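January 2023

Back on the fuse task with Imani. Victor wants to know if the wrist views help the policy at all, or if the head view alone would do. We kept to the yellow mat and the same two arms for both conditions.
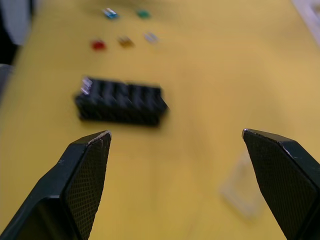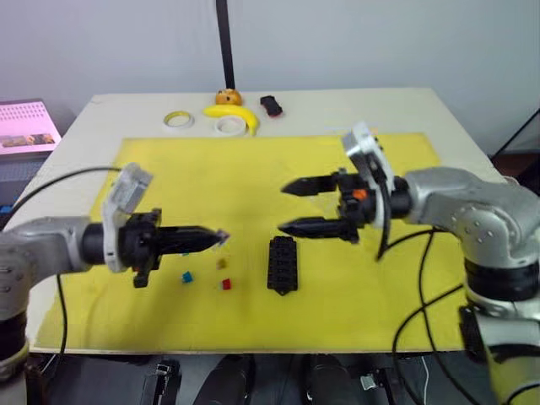

Method

Each condition gets 200 demonstrations, then the same training run. The only change is which views go in. Small parts are the hard bit – from the head a blade fuse would be a few pixels.

Result so far

Head view only: 2 good insertions out of 9. With wrist views added: 6 out of 9. Too few to say much. Rehema thinks the start positions were kinder the second time, so we repeat both with a fixed list.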